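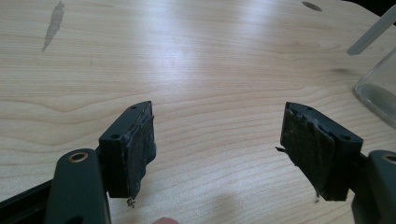

Pale wood with a fine wavy grain, and the light catching it.

Looking after your wooden table: your questions answered

We get a good many letters and messages about tables, and the same worries come up again and again, so Britt-Marie Grønli has gathered her replies on one page. She has looked after the finishing room at Flilbridge for 19 years and is very happy to be asked things, even things you feel you ought to know already. Last looked over in January 2025.

Why does my table look so shiny in one place and dull in another?

Quite often there is nothing wrong with it at all! A pale top throws back a lot of light, and if your window or lamp is at the wrong angle you'll get a bright, washed-out band across the wood where the grain nearly disappears. Walk round to the other side and look again. If the shiny patch moves with you, it is only the light. If it stays put, run your hand over it - a patch that feels slicker than the rest is usually polish that has built up, and a patch that feels rougher has probably lost some of its finish.

Are the wavy lines a fault?

No, and please don't try to sand them away, as one dear customer did over a long weekend. They are the grain, and how they curve depends on how the board was cut from the log. Some people like them straight and orderly, others (I am one) like them to wander a little. They often show up better in the duller parts of the table than under a strong light.

How should I clean it from day to day?

A soft cloth, wrung out until it is barely damp, and then a dry one straight after. Go along the grain. For sticky things such as jam, hold the damp cloth on the spot for a minute or so and let it soften before you wipe. A drop of mild washing-up liquid in the water is fine now and then. I would keep well away from scouring pads and anything with bleach in it, and from those all-purpose sprays unless the bottle says plainly that it is meant for wood.

How do I know whether my table is oiled or lacquered?

If it came from us, look underneath for the small paper label. Number 212 means oil and number 2356 means lacquer. If the label has gone, or the table came from somewhere else, put one drop of water in a corner where it won't be noticed and leave it for ten minutes. On lacquer it will generally sit there as a neat bead. On an oiled top that is getting thirsty it will sink in and leave a darker spot, which ought to fade as it dries. A freshly oiled table can bead up too, I'm afraid, so if you are still unsure, do write to us before you put anything on it.

How often does an oiled table want oiling?

Twice a year suits most homes. I do my own in April, when I can have the windows open, and again before the winter. Wipe the top clean, let it dry overnight, rub in a thin coat of Hao oil along the grain and take off everything that hasn't soaked in after a quarter of an hour. People nearly always use too much - a 100 ml tin should do a kitchen table with some left over. Lay the oily cloths out flat outdoors to dry before you throw them away, and never leave them screwed up in a heap, as they can heat up and catch fire all by themselves.

There is a white ring where somebody put a mug. Is it ruined?

Very unlikely. White rings are usually damp caught in the finish, and a fair number go by themselves if you leave them alone for a few days. If yours doesn't, try a little oil on a soft cloth (on oiled tables only) and rub gently. Dark rings have gone down into the wood and are more of a job. Send us a photograph and we'll tell you what we would do.

What can I do about scuffs and small scratches?

On an oiled top, very fine sandpaper used lightly along the grain, a wipe with a dry cloth and then a dab of oil will hide most of them. Do an area a good bit bigger than the scratch, or you'll have a little pale island to look at. With lacquer I'd leave small scratches be, or ask about our Zilteveck wax stick, which fills them nicely. It helps to put felt under anything hard that gets moved about, and to lift things over the table instead of dragging them.

Will the colour change?

Yes, a bit, and most in the first year. Pale woods tend to warm up towards honey. Move your bowls and table mats about now and again so that you don't end up with their outlines.

Can I bring my table in?

You can, and we are always pleased to see one come back. The finishing room is behind our Cesow shop, through the yard. Please write first so that we can clear a space for it, and bring the loose leaves as well if it has any, so they can all be done to match.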